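3.2 Setting and participating practices

The study was carried out among the member practices of a county medical society in a mid-sized metropolitan area. The society has no authority over its members' clinical work. It offers continuing education, a referral directory and a mediation service for patient complaints, and it sends a delegation to the state association each March. Membership is held by individual physicians, but for this study the practice was the unit of recruitment, as decisions on complaint handling are usually made at that level.

Invitations went to all practices with at least one dues-paying member. Of these, 40 agreed to take part. One closed its office before the first survey, leaving 39 in the analysis. Nine of the remaining practices were solo offices. The others were small groups, most of them in primary care, pediatrics or physical rehabilitation. Hospital-employed physicians were not eligible, because their complaints pass through a separate grievance office that the society does not see.

3.3 Survey and record review

Each practice completed a written survey on how it receives, records and answers complaints. The survey was adapted from the instrument used by Kalogeropoulos, with two changes. Items on inpatient transfers were dropped, and three items were added on whether the practice had ever used the society's mediation service. Surveys were completed by the office manager in most practices and by a physician in the rest.

We then reviewed the complaint files held by the society itself. The files were kept on paper until the society moved to the Zetis case system, and the older ones had to be entered by hand. A total of 276 files met the inclusion rules. A file was included if it named a member practice, described a specific visit or bill, and had been closed by the time the data were drawn on 11 October 2019. Files opened by an attorney were left out. 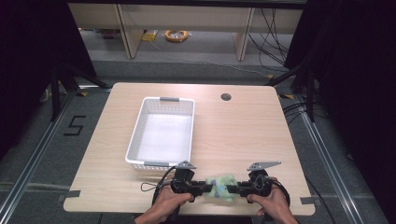

Figure 2

Two coders read each file independently and assigned it one main category: access, communication, billing, clinical care or other. Where a file raised more than one issue, the coders used the issue named first by the patient. This rule was simple to apply but has a cost. Patients often begin with a billing question and reach the matter that troubles them later in the letter, so the billing category is probably too large. Disagreements were settled by discussion – in a small number of cases the file was put in the "other" category when no agreement could be reached.

3.4 Analysis

Survey answers were matched to the files by practice. We compared practices that had a written complaint procedure with those that did not, looking at the time from receipt to closure and at whether the patient accepted the outcome. Practice size was included in all models. Specialty was not, as several specialties were represented by a single office and could have been identified from the results.

Coding was done in Zorketti and the models were run in Flernex. Missing closure dates were not estimated, and files without one were left out of the time comparison only.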